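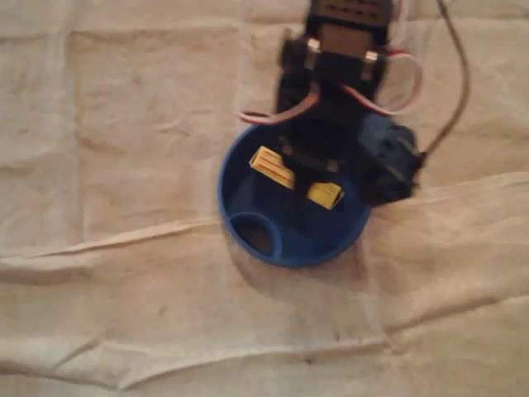 Kiprono Koech wants to know if soaking dried beans does anything, or if people just repeat it from their parents. He has cooked them both ways and says he can't taste a difference. Fair question. Long answer follows.

I cook beans every Sunday, 500 grams at a time. That makes enough for lunches through the middle of the week plus a bag for the freezer. I've kept notes since January.

Taste: I mostly agree with Kiprono. Black beans taste the same to me soaked or not, and the unsoaked ones keep a darker broth. I stopped soaking those.

Texture is where I see it. Unsoaked pintos split more for me. Chickpeas come out uneven, with a few chalky ones in every spoonful. One chalky chickpea ruins hummus.

Time: soaked pintos took 40 minutes less than unsoaked from the same bag. Gas is not cheap where I live, so that counts.

How long to soak: overnight is plenty. I once forgot a batch for 22 hours on the counter in warm weather and it smelled sour. Threw it out. If you know you'll be late, put them in the fridge.

Salt the soaking water. I was told for years that salt makes the skins tough. My notes say the opposite – the salted batches had softer skins every time. One tablespoon for the 500 grams, then drain.
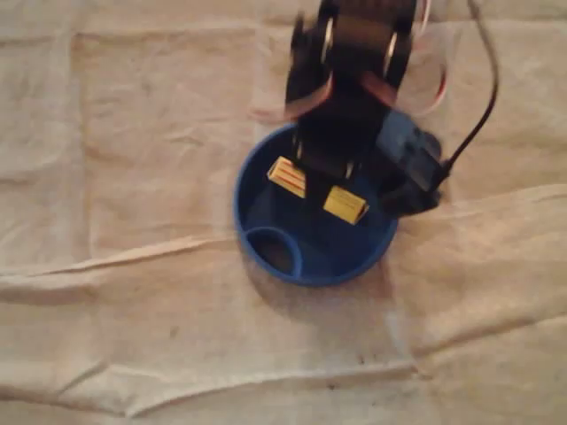 Blue bowl, beige cloth.

Lilian Makori replied to ask about baking soda. I use a pinch for chickpeas and nothing else. More than a pinch and they taste like soap. With pintos it turned the whole pot to paste.

Kidney beans are the exception to all of this. Soak them, drain them, and boil them hard before you turn the heat down. Do not put them in a slow cooker raw. They can make you properly sick.

Old beans: if they are still hard after a long simmer, it may be the bag and not you. Mine from the back of the cupboard never softened. I now write the month on the jar with a marker. Ghazal Bagheri buys from a shop that goes through its stock fast and hers are done well before mine.

Hard water also slows things down. I moved apartments last year and my usual cooking time went up with the same brand and the same pot. Filtered water fixed most of it.

Tomatoes, vinegar and lemon go in at the end. Acid keeps the beans firm. I add tomatoes when I can squash a bean against the roof of my mouth with my tongue.

Freeze them in their broth, flat, in small bags. Drained beans dry out in the freezer and go mealy. A flat bag thaws under the tap while the onions cook.

Current rule in my kitchen: soak chickpeas, pintos and kidneys. Skip it for lentils, black beans and black-eyed peas. White beans I go back and forth on – next week's pot is unsoaked cannellini and I'll post the time.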